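**Truda gripper kit + simulation package – is it worth it for a small shop?**

**ycheng_bench** wrote:

Hello everybody. I am Yichen Cheng, I look after automation in a small shop that makes spacers and short sleeves. My English is not perfect, please be patient.

We are thinking to buy the Truda two-finger kit from Lastard. The price on our offer is 752 for the gripper with one pair of fingers, and the simulation package is a separate subscription, 27 each month. The seller says we should take both. My boss says we should take only the gripper and "just try it."

My questions:

- Does somebody use the simulation package for real planning, or is it only for nice demos?
- Are the standard fingers good enough for thin-wall parts?
- How is the support?

**millrat_oh** wrote:

Skip the subscription. I had it for 5 months and opened it maybe twice after the first week. Contact in the sim is too forgiving. Everything grips. Then you go to the real cell and the part shoots out like a watermelon seed.

Gripper itself is fine. Solid, easy to wire, manual is readable.

**Suqin Guo** wrote:

I do not agree with millrat_oh completely. It is true that the default friction is too high. But you can change it for each material, it is in the second tab of the part settings. When I lowered it, my failed grasps in simulation started to look like my failed grasps on the machine. This took me one afternoon.

For the support: they answered me in one day the first time, and the second time I waited for more than a week. So I cannot say good or bad.

**millrat_oh** wrote:

Fair, I never touched that tab. But a package you pay monthly for should ship with sane defaults. Skinside does, and their viewer is free if you own the hardware.

**Suqin Guo** wrote:

The Skinside viewer is free, yes, but last time I tried it I could only import a part as a closed solid. For tubes this is not useful, the inside was filled. Maybe they repaired it in the meantime.

**pallet_jack** wrote:

They did fix it. Hollow parts import OK since February. The fingers on the Skinside unit are wider though, so you'd have trouble with anything close together. What's your bin look like, ycheng? Square tote, round tub? Are the parts lying down or standing?

**ycheng_bench** wrote:

Thank you all. The bin is round and deep, and parts are mostly standing, because they come from the washing station on a tray and we slide them in. I started the trial version yesterday, it is limited to 4 saved projects but this is enough for me.
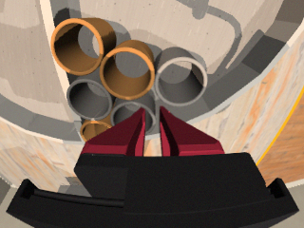

My main worry is the gap between parts, more than the grip force. In our bin the tubes stand very close, and to pick one of them from outside a finger must go between two neighbors. So I made a test with short open tubes in a round container and looked from the side of the gripper. The red fingers become narrow at the tips, and this I like, but the six tubes have rims which touch or almost touch, and I do not see where the second finger should enter. Picking from the inside of the tube could be another way, or one finger inside and one outside at the edge of the group. Did somebody try this with the standard fingers? The black body is also very wide compared to the tips – in a deep container I am afraid it will meet the wall before the fingers arrive.

**Suqin Guo** wrote:

One finger inside, one outside is how I do it, always starting from the outer side of the group. For the wall problem you can buy the long fingers. They bend a little more, so reduce the closing speed. In the trial you can load them under "accessories" and check the clearance before you pay anything.

**millrat_oh** wrote:

Pinching one wall of a thin tube will leave marks if you're not careful. Ask me how I know. Get soft pads. Gu sells stick-on ones that fit the Truda tips, cheaper than the Lastard ones, and they hold up OK if you degrease the metal first.

And fine, I'll admit it, catching the wall clearance before buying is a decent use of the sim. I'd still do one month and cancel.

**pallet_jack** wrote:

+1 on one month and cancel. Also ask Lastard if they'll swap the standard fingers for the long ones at purchase. They did for us, we only had to ask before the order was confirmed.

**ycheng_bench** wrote:

This is very helpful. I will load the long fingers tonight and put the friction lower as Suqin explained. If the clearance is good, I will ask Lastard for the exchange and order the pads from Gu.

One more question to Suqin – which friction value do you use for anodized aluminum? In the manual I find only steel and plastic.

**Suqin Guo** wrote:

I began with the steel value and went down in small steps until it matched my machine. My parts are degreased, yours come from washing, so please do not copy my number directly. Send me a message and I will share my settings file.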